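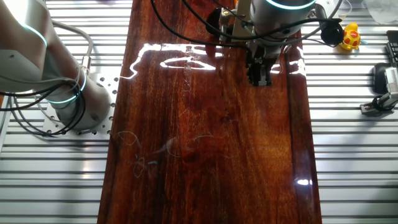
March 2026, finishing notes, the long red-brown board

Really happy with the shine on this one! Botond did the last rubdown with 400 grit and the orange and amber streaks in the grain have come right up. I keep walking over to look at it.

A few curly bits of fiber or hair are lying on the varnish. Tack cloth only, please, no paper towel. I went over the first test piece with paper towel in August and regretted it.

Szabolcs wants to know if it needs another coat. I'd say yes, a thin one, after a light pass with the gray pad.

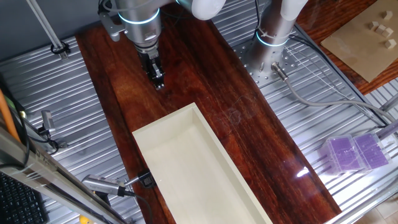

The pale scratch marks in the middle part are faint, but they do show against the red, so start the pad there and work along the grain. Lift the cream tray off first, don't slide it!! Piroska has felt dots we could stick under it.

Still to do: ask Csaba if the Vakska varnish is the same batch as last time, and write the coat number on the underside in pencil. I'd love to try the next board with 200 grit as a first step and see how much of that grain we get early on.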